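Minutes of the monthly shop meeting
Prurkine Co-operative Grocery, held in the room behind the cold store
Date: 2021-12-26
Present: the floor group, the stock group, two members from the till side, the secretary
Apologies: the delivery driver

1. Minutes of the last meeting
The minutes were read and accepted with one correction. Under item 4 it was written that the rice sacks are moved to the back wall. It should say the side wall, next to the scale.

2. Matters arising
The lamp over the spice shelves is repaired. The second ladder is still missing one rubber foot, and the stock group will ask in the hardware shop in Grumus if the foot can be bought alone. The question of the water filter is carried over again.

3. Snack shelves
This item took the longest time. Since October the snack aisle has been arranged by maker, and before it was arranged by size of packet. The till side reported that customers now find what they want more quickly, but the shelves become untidy before the evening. Packets are taken from behind, and the ones at the front fall flat or turn with their back to the customer.

The floor group proposed a fixed way of facing the chips. Each bag stands upright with the printed front to the aisle. The front row is completed first and the reserve bags stand behind it. When a bag leans, it should be taken with both hands by the sides and set straight, not pulled by the top edge, as the top edge gets crushed and the bag looks old. 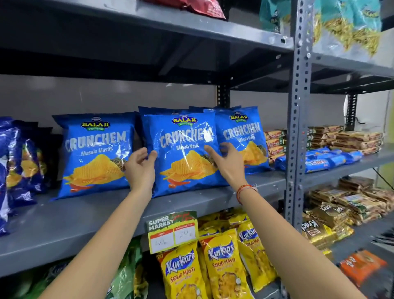

Facing the Balaji Crunchem, Masala Masti flavour, middle shelf.

One member asked if the bags could be laid down in piles to save space. The floor group was against it for the ridged chips, which break easily. After some discussion it was agreed that chips stand, and that only the small packets may be stacked.

Decided: the front row is put in order at opening, after lunch and one hour before closing. The person who does it signs the sheet on the inside of the store room door.

4. Price tags
The cardboard tags with the green print and the two white boxes will stay in use. They are cheap and everybody knows how to fill them. It was asked that the numbers are written large and in dark ink only. Last month some tags were written in pencil and two customers complained at the till.

There was a question about who may change a tag. Decided: only the stock group changes a price, and the old tag is thrown away the same day. A tag must be clipped under the goods it belongs to – when the goods move, the tag moves with them.

The secretary will order 400 blank tags from Pfeiffer. The clips are enough for the moment.

5. Orders and deliveries
The last delivery from Hukach was 13 cartons short. The supplier has accepted the mistake and will send the missing cartons with the next load, without a new transport charge. The stock group asks that every carton is checked at the door before the paper is signed, also when the driver is in a hurry.

It was proposed to order 20 cartons of snacks for next month, the same as this month. Agreed with one vote against. The member who voted against wished it to be written that the store room is already too full on the left side.

6. Money
The small cash box holds 625 after the purchase of cleaning cloths and one new broom. The receipts were shown and passed round. No questions.

7. Any other business
The shelves for pulses must be washed behind the jars. The floor group will do it on a quiet morning.
The till side asks for a second stool.
Aprons should be taken home for washing and brought back – three are missing at present.

Next meeting: same room, same hour. The date will be put on the store room door.

Minutes written by the secretary.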